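From: Tainá Caldeira
To: Rusari Chamber Players list
Date: 3 February 2024
Subject: Re: Reading session for new quartets

Cleiton Sampaio wrote:
> I have a string quartet in two movements, nearly done. Can I bring it
> to the reading session if the second movement isn't finished? Also, do
> you want a score from everyone or just parts? I missed the last notice.
> Cleiton

Hi Cleiton and all,

Yes, bring what you have. A single finished movement is fine, and several of the pieces we read last year were in that state. Please send a score as well as the parts. The players like to see it ahead of time, and I use it to work out the running order.

The session is in March at the Grendov hall, upstairs. I'll send the exact date once the hall confirms. We have room for six pieces, and four are already spoken for, so write to me soon if you want a slot.
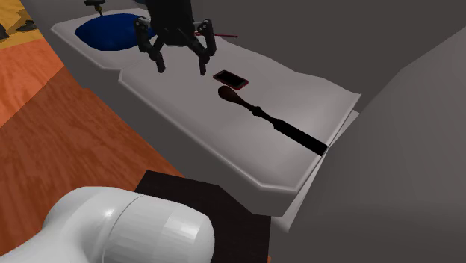 Getting your parts ready

Number every measure, or at least the start of every line. Rehearsal letters help too, but they don't replace measure numbers. Check the page turns in the viola and cello parts – those were the ones that stopped us last time. PDF only, one file per instrument, with your last name first in the file name.

If you use harmonics or anything unusual with the bow, put a short note at the front of the score saying what you want to hear. The Tarar Quartet is playing for us again and they are quick readers, but they will have the parts only a few days ahead.

Each piece gets one read-through, then comments from the players, then a second try at whatever passages you choose. Have those passages picked out before you arrive. You may record the session for your own use. Please ask the players before posting any of it. 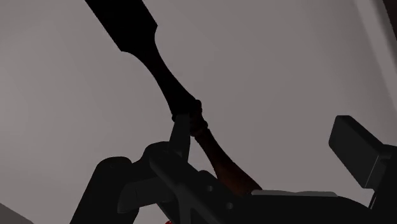

Can I conduct my own piece?

The quartet would prefer to play without a conductor, but you can give the tempo and stop them when you need to. If there is a meter change that worries you, tell me and I'll pass it on.

Parking is on the Arard Street side. The front lot closes early.

Tainá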